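**Physical Geography of Drylands**
Handout 6: Ephemeral Rivers and Their Sediments
Prepared by Ok-hee Won. Revised Nov 4, 2019.

Students should read this handout before the seminar and bring a copy with them. It assumes familiarity with the terms *discharge*, *bedload* and *infiltration* from Handout 4.

## 1. Definition

An ephemeral river carries water only in direct response to rainfall. Its bed lies above the water table for most or all of its length, so it receives no steady supply from groundwater. An intermittent river, by contrast, flows for part of each year when the water table rises to meet the channel. The two terms are often confused in older reports, and students should check which meaning an author intends.

## 2. Transmission loss

Water moving down a dry, sandy channel soaks into the bed as it travels. This is called transmission loss. A flood may therefore shrink downstream, even where tributaries join the main channel.

Consider the worked case of the Drenonis channel, used throughout this unit:

- Flood volume at the upper gauge: 900 units
- Flood volume at the lower gauge: 243 units
- Distance between gauges: 48 km

No tributary enters between the gauges. Calculate the total loss, then the mean loss per kilometer. State why the mean is a poor guide to the loss at any single point – the rate of infiltration is usually highest where the flood front first meets dry sand.

## 3. Sediment

Floods in these channels rise quickly and fall quickly. Coarse material is set down first as the flow weakens, and finer material follows. Where silt and clay settle from standing water they may form a thin crust, which slows infiltration during the next flood. Wind then reworks the loose surface between floods, and it can be difficult to separate wind-laid sand from river-laid sand without digging a section.

## 4. Vegetation

Trees and shrubs in drylands often grow in bands along channel margins, where roots can reach water stored below the surface. A line of vegetation on an air photograph is useful evidence of a buried or abandoned channel, but it is not proof. Bands may also follow faults, roads or field boundaries.

Open sandy ground with trees and shrubs along the horizon: 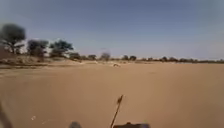
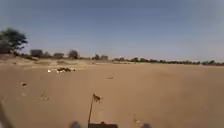
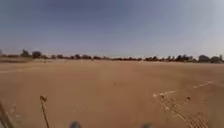 ## 5. Required reading and assignment

Read Ekpo, *Notes on the Bitar Basin*, chapters 2 and 3. Olumide Ekpo uses "wash" for any dry channel; in this course the word is limited to channels with a sand or gravel bed.

Submit a written answer to the Drenonis problem, with all working shown, together with a one-page comparison of the Bitar and Flincombe basins. The comparison should cover rainfall, channel slope and bed material. It carries 15 marks. Maps of both basins are held in the Carkavville reading room and may not be removed. Late work is subject to the department's usual rules.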